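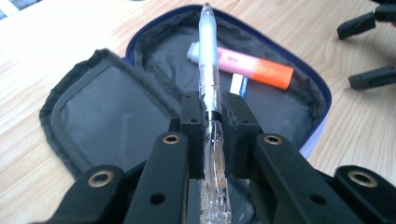

Frage: Wie räume ich ein aufklappbares Federmäppchen ein, damit die Stifte nicht alle in einer Hälfte landen?

Antwort: Dicke Stifte wie Marker kommen in die eine Hälfte, dünne Stifte und Kugelschreiber in die andere. Flache Sachen wie Haftzettel gehören ins Netzfach. Erst zumachen, wenn auf beiden Seiten nichts über den Rand steht.

Ausführliche Frage von Linunitz
Ich habe seit Februar ein Mäppchen, das man mit dem Reißverschluss ganz aufmachen und wie ein Buch hinlegen kann. Vorher hatte ich eine Rolle und habe alles einfach reingeworfen. Jetzt rutscht beim Zuklappen immer alles nach unten und der Reißverschluss klemmt an der Ecke. Drin sind Kugelschreiber, zwei Marker, ein Druckbleistift, Radiergummi und ein Lineal, das eigentlich zu lang ist. Größer kaufen möchte ich nicht, das Ding hat genug gekostet.

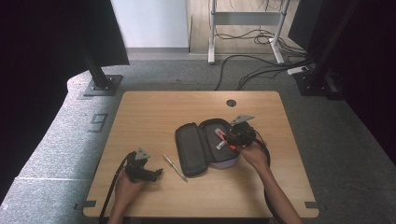 Antwort 1 von Mackenzie Fraser
Alles raus auf den Tisch und das Mäppchen ganz flach aufklappen. Dann zuerst die dicken Stifte in eine Hälfte, alle in dieselbe Richtung. Wenn die Kappen abwechselnd links und rechts liegen, passt zwar mehr hinein, aber man sucht dann jedes Mal.

Die dünnen Stifte kommen auf die andere Seite. Falls dort Gummischlaufen sind, pro Schlaufe nur einen Stift, sonst leiern sie aus. Stifte mit Clip drehe ich so, dass der Clip nach innen zeigt — der bleibt sonst gern im Netz hängen.

Der Radiergummi liegt bei mir unten in der Ecke, weit weg vom Schieber. Zum Schließen das Mäppchen liegen lassen und den Reißverschluss in einem Zug herumführen. An der Ecke mit dem Daumen den Stoff glatt ziehen. Wenn es trotzdem klemmt, mit einer Bleistiftmine über die Zähne gehen, das hilft bei Metall und bei Kunststoff.

Das Lineal würde ich weglassen. Es gibt kurze mit 5 cm Skala auf Karten, für Unterstreichungen reicht das. Ein Lineal mit 30 cm passt in kein normales Mäppchen.

Antwort 2 von Mevside
einfach weniger mitnehmen. ich hab zwei kulis und einen bleistift und fertig

Antwort 3 von Gus Holloway
Zustimmung zu Antwort 1, bis auf die Schlaufen. Bei meinem Mäppchen sind sie so eng, dass ein Marker gar nicht durchgeht, die liegen bei mir lose. Marker übrigens waagerecht lagern, vor allem solche mit zwei Spitzen.

Einmal im Monat leere ich alles aus und probiere jeden Stift auf einem Schmierzettel. Was nicht mehr schreibt, kommt weg. Danach geht der Reißverschluss meistens auch wieder zu.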